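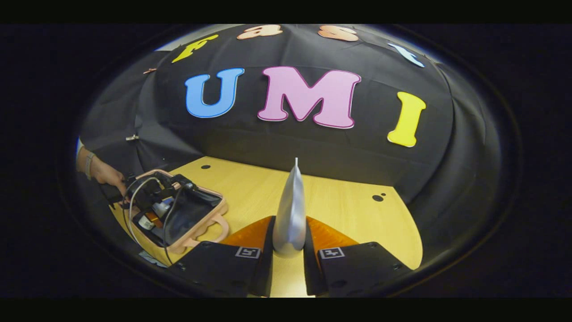

Chapter 3
What Surveys Can and Cannot Tell Us

Most people meet surveys as headlines. A number appears, usually a large one, and somebody draws a lesson from it. This chapter asks you to slow down before you accept the lesson. Surveys can be useful. They are also easy to do badly, and a bad one looks exactly like a good one once it has been boiled down to a single percentage.

Take the Firovgate shopping survey, which we will return to several times. The town wanted to know whether residents would use a late bus to the Mallach retail park. A form went out in April, and 3,895 people filled it in. The town's report called this "an outstanding response" and said residents strongly backed the bus.

Did they? The form was posted on the bus company's own website. People who never ride the bus had little cause to visit that page. The people who did answer were mostly riders already, and riders tend to like buses. A large sample does nothing to fix this. If you ask the wrong group, asking more of them gives you a firmer wrong answer.

A second survey, run by the research firm Drokus, reached only 300 residents, picked at random from the town's address list. Support was much lower. Many students, when shown both results, trust the first one because it is bigger. We hope that by the end of the chapter you will not, though we also hope you will have questions for Drokus. How many people were picked and never replied? Who opened the door, and at what time of day?

Then there is the wording. The first form asked, "Would you welcome a safe and affordable late bus?" It is hard to picture anyone saying no. It also left out the fare, and saying yes on a form costs nothing - paying for a ticket at eleven at night does.

Before You Read

Find a news story that reports a survey result. Write down who paid for the survey, how people were chosen, and the exact question they were asked. If the story leaves any of this out, note that too. It usually does.

Key Terms

population
sample
response rate
self-selection
leading question

3.1 Who Is Being Asked?

Every survey begins with a population, meaning the whole group you want to learn about. In Firovgate this was all adult residents. The sample is the part of that group you manage to reach, and the trouble often starts in the gap between the two.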